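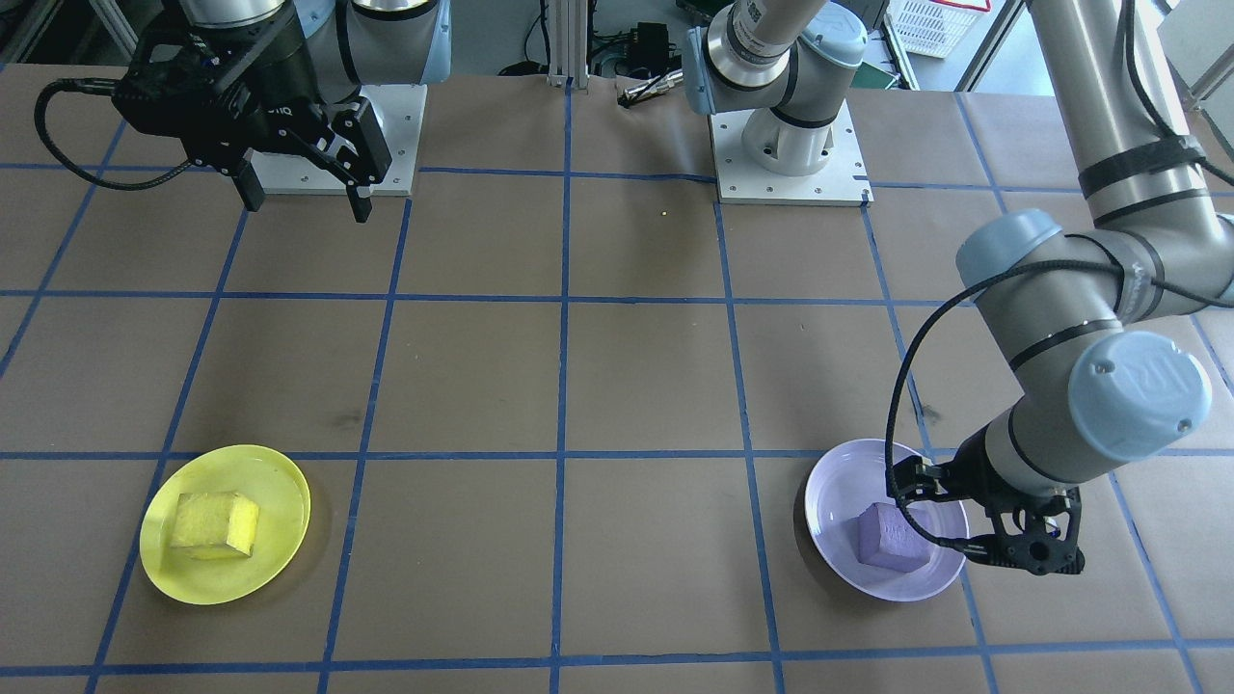

Sorting table kits at the Tomar room. The Pimivley play sets are due back on the shelves in August, and we have 196 foam blocks and a stack of plastic plates to match up by color. Brown paper and blue tape went down on the big table first, one square to a set. Purple blocks go with the pale lavender plates, yellow with yellow. Odd colors go in the Trinda bin by the door.

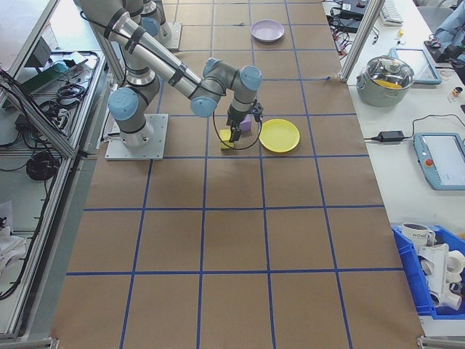
Yellow and light purple plates on the taped grid.

If your branch borrowed a set and still has blocks from it, please send them to Tomar by July 9, 2021. We are short 3 plates.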